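House Rules for a Small Robot Arm: What We Wrote, What We Changed
Student project report, 10 March 2019

Why rules?

When our group got the go-ahead to build a tabletop arm for the Pyo project, we were all dying to get to the fun part, which was making it move. The course asked for something else first: a set of working rules that a new student could pick up and follow without one of us standing there. We grumbled for a day. Then we got really into it, and this report is mostly about that.

The arm is small, with 3D-printed links, hobby servos and a camera mounted at the top. It can't hurt anybody badly. It can pinch a finger, though, and it can knock a cup over, and a servo that stalls against something solid can cook itself while everyone is looking at the laptop. Big industrial arms have whole books of safety standards behind them. For a desktop arm there was very little we could just take and use, so we read what we could find for the big machines and asked of each rule, does this make sense at our size?

How we worked

We used the small lab at Dunonora through all of February. Every run got a line in a shared log we called Nastura (it's a spreadsheet, but it felt better with a name). We logged 187 runs in all. If a run ended early, whoever was at the keyboard had to write down why, in plain words, before starting the next one. That last bit was the best decision we made! By the second week we could read back through the log and see the same few problems coming up again and again.

The rules as they stand

1. Keep clear of the reach. With the power on, no hands inside the arm's reach unless the servo supply is switched off first. Pausing the program doesn't count as off.

2. Two people for any new motion. One runs the program, the other keeps a hand on the power switch and watches the arm, never the screen. Old motions that have passed can be run alone.

3. Start slow. New motions run at low speed until they have finished cleanly 2 times in a row.

4. Check the wires before every session. Move each joint by hand through its full range, power off, and watch the servo leads and the camera cable. If anything goes tight or catches on a bracket, fix it before switching on.

5. Liquids. This is the rule we argued over most. Our first version said no water near the arm, full stop. But a lot of useful tasks involve cups and wet surfaces, and a rule like that just gets ignored. The new version says that power supplies and boards stay off the table, drops get wiped from anywhere near a connector before the next run, and any servo that gets splashed comes out of use until it has been checked.

6. Look at the surface. Shiny tables throw back the ceiling lights, and bright patches can confuse the camera. Note the lighting in the log, and take a fresh reference picture if lamps or blinds change.

7. Write it down. A stopped run with no reason in the log has to be repeated.

What happened when others tried them

We swapped rules with the Girnumby group, who were building a similar arm on the other side of the building. They did 106 runs using our sheet and sent it back covered in notes, which was fantastic. Rule 2 was clear to them right away. Rule 4 was not: our first draft only said "check cables," and they took that to mean a quick look. The hand movement was added after that.

They also found the sheet too long. Ours was nearly 800 words at that point, and no one reads that taped to a wall. We cut it down to a single page with large print and moved the reasons to a second sheet kept in the drawer.

Still open

We don't have a good rule for how hard the gripper may squeeze. Our servos don't report force, so for now we set a closing limit for each object by hand and write it in the log. It works for a mug. For soft things we'd want a current sensor on the servo line, and the parts for that are on our list.

We'd also like to try the one-page version with people who have never touched a robot. Our own group knows the arm too well by now, and we catch ourselves reaching in to straighten an object without thinking, rule 1 or no rule 1. A lamp that lights up whenever the servo supply is live is the next thing we plan to build.
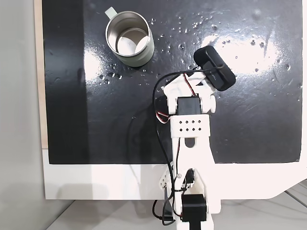
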